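FOR IMMEDIATE RELEASE

Jumusora opens a measuring room in Fisstead

Fisstead, October – Jumusora, the supplier of measuring and pouring goods for kitchens, craft rooms and schools, is pleased to announce the opening of its new measuring room on the ground floor of the Bayram building in Fisstead. The room carries the name Nekance and is open to all who want to learn, practise or simply try out the measuring and mixing of liquids before they buy anything for their own table.

In the past year our customer desk received 3,434 written questions. A large part of them had nothing to do with delivery or price. People asked us how to read a line on the side of a cup, how to pour from one vessel to another without a spill, how to share a small quantity between two vessels, and what to do with a syringe when the last drop does not want to leave it. We answered these letters as well as we could, but it is difficult to explain a movement of the hand in writing. From these questions came the idea for a room with tables, water and good light, where the same things can be shown and repeated.

Nekance has 19 working places. Each place is prepared with a basic set: two measuring cups with a spout, a plastic syringe, a tray, a cloth and a waste bowl. Further vessels stand on the shelves and may be taken freely during a session. The room has windows for daylight, and the tables were chosen in white after some trials with other colours. On a white table a small spill is seen at once, and a coloured liquid in a frosted cup is easier to judge.

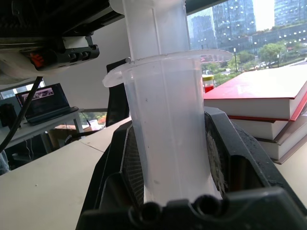 Storage took more of our thinking than any other part of the project. Plastic cups, cylinders and beakers are light, they fall over easily and they fill a shelf very fast. Our rule for the room is therefore to nest as much as possible. The milky cup with the wide, thin rim can keep a tall white cylinder standing inside it, so that the two pieces take the place of one. A cup like this also collects dark specks and small scuffs on its surface, and visitors should not be surprised to find such marks. We decided to work with vessels which have a life behind them, as most people have in their own cupboard, and to keep the new ones for the sales shelf. A vessel is taken out of use when it has a crack or when its lines cannot be read any more.

The standard session lasts 60 minutes and is made in three steps. First the visitors practise reading. They fill a cup to a given line, put it on the table, bend the knees so that the eye comes to the height of the liquid, and read again. Many people are astonished how different the two readings are. Then comes pouring, first with a wide spout and after that with a narrow one. The last part is given to small quantities, with the syringe, and for most of our test groups this was the part they wished to have longer. For this reason we offer also a second session, only for the syringe, which can be booked separately.

Coloured liquids are used in all sessions. Clear water is the cheapest material for practice, but in a frosted vessel it is hard to see where it ends, above all for children and for persons with weaker sight. We tried several colours during the preparation. Yellow was too pale and blue looked very dark in the deeper cups. Red gave the best result on the white tables and has become the usual colour of the house – visitors are kindly asked not to come in their best shirt. Aprons hang by the door.

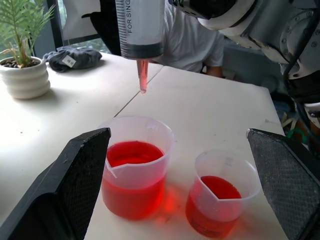 For work with two vessels, we recommend to leave a free space between them, wide enough for a hand. When the cups stand too close, the drops from one pouring fall into the other cup or run down between the two, and the quantity is no longer correct. It helps also to turn both spouts in the direction in which one will pour later, before anything is filled. In the syringe exercise the tip is held over the cup and the plunger is pressed slowly to the end. After this one waits a moment for the last drop. To touch the tip on the wall of the cup is allowed, to shake the syringe is not.

The sessions are planned for home cooks, for people who make soap, candles or paper at home, and for teachers who prepare practical lessons. School classes are welcome in the morning hours, and a class which is larger than the number of places can be divided in two groups. The second group waits in the reading corner, where our catalogue and a small collection of older measuring vessels can be looked at. Children take part together with an adult. The vessels of the room are kept for practice only and nothing in them is meant for drinking.

Together with the opening, Jumusora presents the Nekance table set, which contains the same kinds of pieces as a working place in the room. The set is delivered with a printed card of exercises, from filling a cup to 200 millilitres up to sharing one syringe between several cups. All pieces can also be bought singly. This was a wish we heard very often from schools, where usually the small pieces are lost first and the rest of the set is still good.

Bayram, the owner of the building, has renewed the floor and the water pipes for this purpose and has put in a second long sink at the back. The sink is for washing only. Vessels which are washed go upside down on the rack and come back to the shelf when they are fully dry – a wet cup which is nested in another one sticks, and to pull them apart with force is the most common way to break a rim.

Nekance is open from 9 in the morning until 5 in the afternoon, with the last session beginning at 4. Places can be reserved at the desk in the entrance hall or by telephone. The first session is free of charge during the whole of October, and after this month a small fee will be asked for the materials. The entrance is without steps, and two of the tables can be lowered for visitors who prefer to work sitting.

Journalists who would like to visit the room, or to take part in a session themselves, are asked to announce their visit to the press desk, so that a place can be kept free for them.

About Jumusora
Jumusora supplies measuring cups, cylinders, syringes, funnels and storage vessels for the home, for craft and for teaching. The company has its office and its shop in Fisstead.

Press contact
Jumusora press desk, Bayram building, Fisstead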